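Ticket: Supplier invoices from Bajpai not matching purchase orders
Queue: Finance systems, Pestgate
Status: Open, waiting on vendor
Priority: Normal (raised as High, lowered by the vendor, put back to High by us, lowered again)

Summary
Since the August update, the matching screen in Nosodby refuses to pair invoices from Bajpai with the orders they belong to. The invoice comes in, the order is there, the amounts agree to the penny, and the screen says "No candidate found". Other suppliers go through. The vendor's first answer was that our data is wrong. It may be, but the same data matched perfectly well in July.

Steps to reproduce
1. Open the matching screen and choose Bajpai.
2. Pick any invoice dated after the update.
3. Press Find order.
4. Wait. It takes far longer than it used to, which I would have thought was a clue.
5. "No candidate found".

Log

Entry 1
Cleared the browser cache, as asked. No change. Tried a second browser, as asked. No change. I'd like it recorded that the matching runs on the server and that I said so before doing either.

Entry 2
Vendor suggests the supplier record is a duplicate. There is one Bajpai record. There used to be another for the Skiretville depot, but it was merged last year and has caused no trouble. Vendor says merged records are "fully supported". Noted.

Entry 3
Ran the export of unmatched invoices. 81 lines, every one of them Bajpai. Vendor replied that this is within normal limits for a site our size. I don't know what limits those are. Before the update the same report was usually blank.

Entry 4
Vendor asked for a test invoice. Made one for 1,180 pounds against an order for 1,180 pounds, same reference, same VAT code. Not matched. Made a second one against a brand new order at the Pestgate address. Matched at once. Changed the delivery address on that order to Skiretville and tried again with a fresh invoice. Not matched.

So it follows the delivery address, and the merged depot looks a good deal less innocent than we were told in entry 2. Sent the results over and asked for the ticket to go to someone who can read the matching rules.

Entry 5
Ticket closed automatically for lack of response. The response was entry 4. Reopened.

Entry 6
Vendor says it received a reply with nothing in it. Looked at the ticket from the supplier portal login. The text of entry 4 is there in full, with the right date on it.
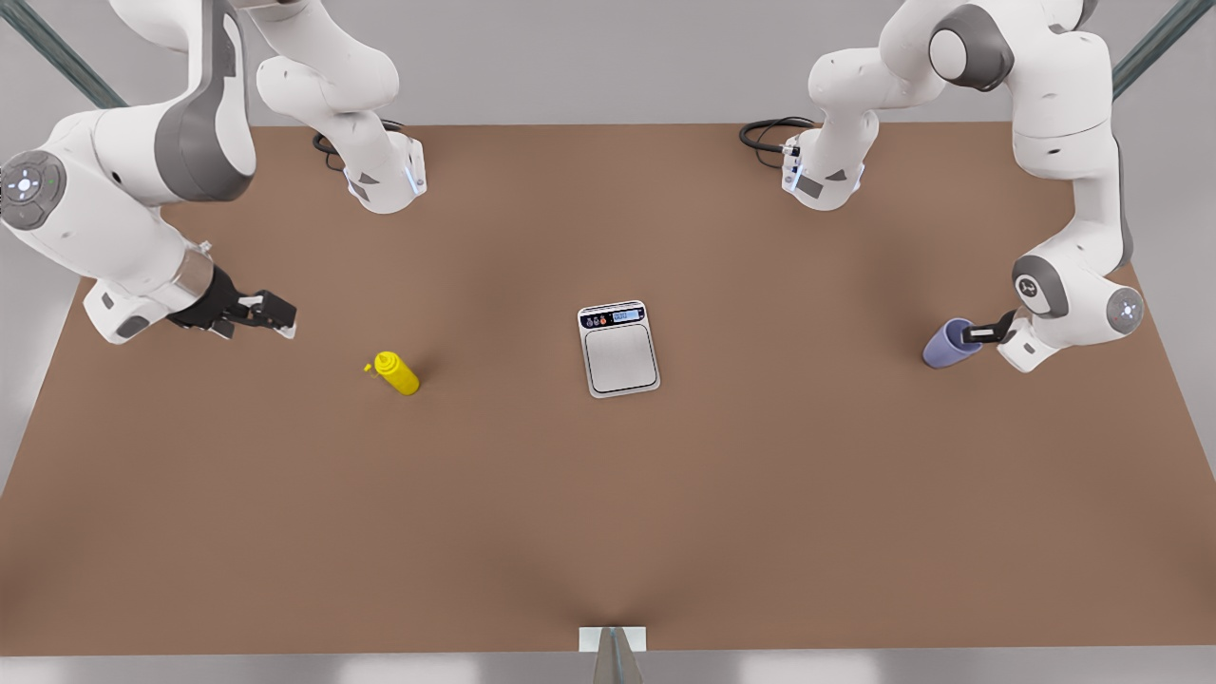 Entry 7
Sent the export again as a plain CSV and pasted the first few lines into the message body as well. Vendor confirms receipt on Thursday and says the file is "being reviewed".

Entry 8
Vendor's suggested fix is to raise the tolerance on the matching screen from 2 pounds to 2,000 pounds. I have declined. The amounts are identical, so tolerance has nothing to do with it, and a setting like that would let almost anything through on the smaller accounts. I asked whether anyone had tried it on their own copy. No answer to that part.

Entry 9
Second-line support has now picked this up. They think the update rebuilt the address index and left out addresses that came from merged records. That fits what we saw in entry 4. It doesn't explain the slowness, though they say it does. They propose rebuilding the index overnight.

Entry 10
Index rebuilt. Next morning the older invoices matched. New ones still don't. Vendor marked the ticket Resolved at 9.15, before we had logged in. Reopened again.

Workaround for the team
Match Bajpai invoices by hand using the order number search, which does still work. Put the ticket reference in the notes field. Please don't edit the delivery address to force a match, even though it seems to do the trick, as the goods will then show as due at the wrong site.

Outstanding with vendor
- Why invoices entered after the rebuild are left out.
- Whether the rebuild has to be run after every update, and who runs it.
- Written confirmation that no other merged suppliers are affected. We've had this verbally, from the same person who told us merged records were fully supported.
- Auto-close to be switched off for this ticket.

Next check: after the next invoice run. Leave open until a full run goes through without anyone touching it.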